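Drundo (comics series)

Drundo is a superhero comic published in monthly issues by Grallarness, a small press based in the port town of Pravel. It follows a tide-gauge keeper who gains the power to slow down falling objects, and it is best known for a relaunch that was promoted as a fresh start and read by many as a repeat of the first run.

Publication history

The first series ran for 60 issues. The publisher has often said that it ended because the story was complete, although the last issue closes on an unresolved kidnapping and carries a subscription form for the next twelve. Fan histories usually blame falling orders from shops, which seems more likely, but no sales records have been released.

The relaunch began in April with a new first issue and lasted for 32. Adverts called it "the Drundo you have never met". The opening chapter retells the accident at the harbour almost scene for scene, with a different coat and a younger sister added.

Claims that the original print run of issue one was only 300 copies should be treated with care. The number first appeared in a dealer's catalogue, and copies turn up for sale more often than it would suggest.

Powers and setting

Drundo can slow anything that is falling, provided he can see it. The rule is stated firmly in the second issue and broken in the fifth, when he stops a lift from inside a locked cupboard. Later writers explained this as "harbour sense", a term that is never defined and is dropped after the Tomaszewski storyline.

The Tomaszewski of the title is a shipping firm, and the main enemy for much of the first run. Its aims change a good deal. At various points it wants to drain the bay, buy the bay, and move the town inland - the last of these plans is abandoned between issues without comment.

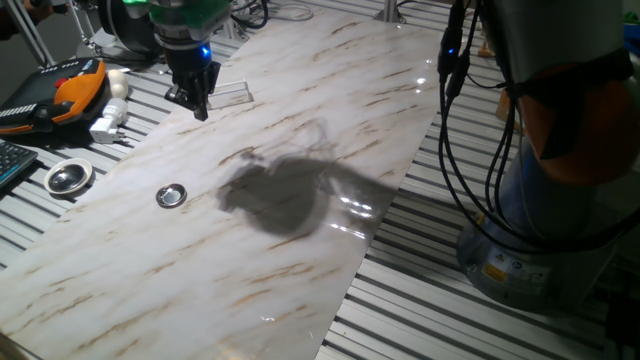
Reception

Reviews of the first series were mixed but warm about the colouring. The relaunch was praised in the fan press for its "darker tone", a phrase also found in the publisher's own notes to reviewers.

A collected edition of 102 pages was sold as "the essential Drundo". It leaves out the origin story and most of the Tomaszewski chapters, and two of its episodes are printed in the wrong order.

Adaptations

A radio version was announced alongside the relaunch. No cast or broadcaster was named, and the announcement has since been removed from the publisher's site. An animated pilot is sometimes listed in fan guides, without a source.

Page last edited 2024-12-24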